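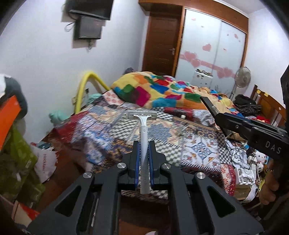 I have been trying to pack lighter for years, and this August I finally did a whole trip with one small backpack. Nineteen liters, which is smaller than the bag I used to carry to school. The trip was the long loop from Katthorpe down to Buenaventura by bus, with a stop in Temthorpe on the way back, and I was sure I'd be miserable by the second night. The first thing I had to get over was the bathroom stuff. I used to bring a whole hanging kit with mirrors and little pockets, and now it's a toothbrush, a bar of soap and a plain disposable razor, the pale grey kind with a long straight handle and a clear-ish cover over the head. It weighs nothing and if I leave it in a guesthouse I don't cry about it.

Clothes were harder! I brought 3 shirts and wore two of them. The third was my "nice" shirt and it went from the bottom of the bag in Katthorpe to the bottom of the bag in Buenaventura and came home with the same folds in it. I did wash things in the sink most nights, and in humid weather nothing dries by morning, so bring thin socks. I brought one thick pair for the ride (the air conditioning on those buses is brutal) and they stayed damp for half the trip. 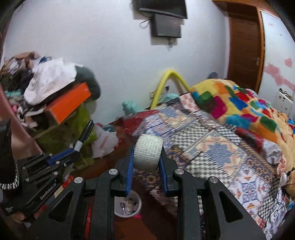
Bandage tape and a marker, both worth the space.

My feet are the weak spot. I walked a lot more than I planned to in Buenaventura, mostly looking for the bus office, which had moved, and I got a blister on the very first day. Tape over the heel before you set out, not after, and smooth down the corners or it rolls up inside your sock. I learned that on a hill.

The backpack itself is an Aka, bought used for less than the price of dinner. The zipper on the front pocket sticks but the straps are great, and it fit under every seat - even on the tiny van to Temthorpe, where a lady next to me had a full-size fan in her lap. The whole thing came to 106 ounces on my kitchen scale before water and snacks. I could get it lower if I left the paperback at home, but I'm not going to do that.

Next time I'm swapping the nice shirt for a second towel. I'll post the full list once I find the notebook I wrote it in.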